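Week 4: Budgeting for a two-arm cell

The arm is the easy line to price. Students on the Plimer project last year left out crates, spare fingers and cable, and had to go back for more money in July.

Price the bench as a whole — both arms, the grippers, the wrist cameras and the plastic crates the parts go in.
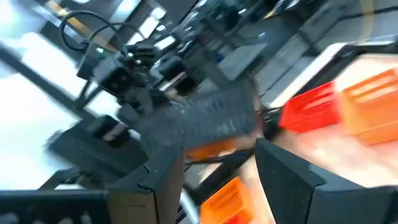 Consumables and spares

Allow $213 per arm for cables and fasteners, and $30 for each crate. Keep 100 hours of technician labour as its own line.

Bring your draft to Majdi Chidiac's tutorial on Wednesday, with quotes from Getus and Darwish attached.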